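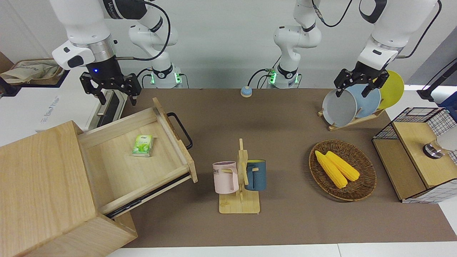 Written by the bench maintainer, Pillavel gripper comparison. December 1, 2021

Pillavel kitchen bench: README

This folder holds the recordings and notes from our comparison of two parallel grippers, the Lotcombe and the Tradthorpe, on a two-arm table setup. Please read it before you load the files. The folder names alone will mislead you.

What is inside

There are 54 episodes. Each episode has joint positions for both arms, gripper opening, the video from the fixed camera and a short text note by the operator. The notes are not cleaned and contain spelling mistakes.

Left and right

Left and right are always the robot's own. In the fixed camera view the robot's right arm is therefore on the left side of the picture. The first version of the labels had this wrong in the January files, and they were corrected later. If you have an old copy, delete it.

Tasks

plate_rack: take one plate by its rim out of the wooden dish rack. The plates are gray, light blue and yellow, standing on edge and overlapping, so the fingers must go down on both sides of the rim. In the photo the left gripper is at the blue one.
mug_tree: take a mug from its peg. The pink and the teal mug hang at different heights.
drawer: pull the drawer by the black curved handle, then pick up the tissue pack inside.
corn: move one corn cob from the basket to the mat.

Settings

Both arms use the same controller, Vasconcelos, with the same speed limit. Only the fingers and the closing force were changed between runs. We did not change the force inside an episode.

Known problems

In 2 plate_rack episodes the gripper opening was not logged – the column is filled with zeros, please skip them. The cable of the right arm sometimes passes before the camera and hides the drawer for a moment. The time stamps of video and joints can differ by 2 frames.

Not included

Depth images and force readings. We recorded them only for part of the runs and the calibration is not good enough to share.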